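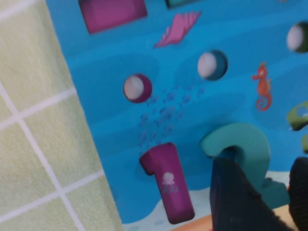

What can a young child learn from a wooden number puzzle before he or she can count?

Quite a lot, as far as we could tell: matching a color to a color, turning a piece until it sits right, and sticking with a job that doesn't work the first time. The number names seem to come later, and mostly from whoever is sitting alongside.

Puzzles on the Floor: Our Term Project
Ruoxi Guo, Fahad Bugti and Waqas Yousafzai
Adviser: Tracey Whiteley
Handed in 31/12/2018

How we got started

We began in May with a much bigger idea, which was to compare every kind of counting toy we could get our hands on. Ms. Whiteley listened very kindly and then asked us how many afternoons we had. So we narrowed it to wooden puzzles, and then to puzzles with numbers on them, and in the end we spent most of our time with an ocean board that Fahad's aunt let us keep for the whole term. We are so grateful to her, and we did give it back clean!

The ocean board is a lovely thing to look at. It is bright blue with wavy bands like currents, there is pale sand along the bottom where the numbers are, and little sea creatures are printed in between. The round holes have colored rims, and we guessed early on that the rims would matter more to the children than the numerals would.

What we did

We visited the Kiani playroom and the Feltow family center, and at both places we put the board down on a low table and let the children come to it in their own time. Two of us sat nearby and wrote, and the third one talked with the parents. By the end we had 673 lines of notes, which sounds impressive until you try to read Waqas's handwriting — we lost a whole evening to that.

What we noticed

Color came first nearly every time. A child would pick up a piece, look at the rims, and go straight for the one that matched. Very few of them looked at the numerals unless a grown-up pointed and said the number out loud.

The pictures got in the way, but in a nice manner. The seahorse was a great favorite, and several children stopped in the middle of the puzzle to tell us about it. Fahad wanted to mark these as interruptions. Ruoxi felt they were the best part of the visit, and we argued it back and forth on the bus until we settled on calling them "talking stops," which is how they appear in our notes.

What we would change

We should have brought a plain board with no pictures, so we had something to set beside this one. We would also visit in the mornings, when the children are fresher.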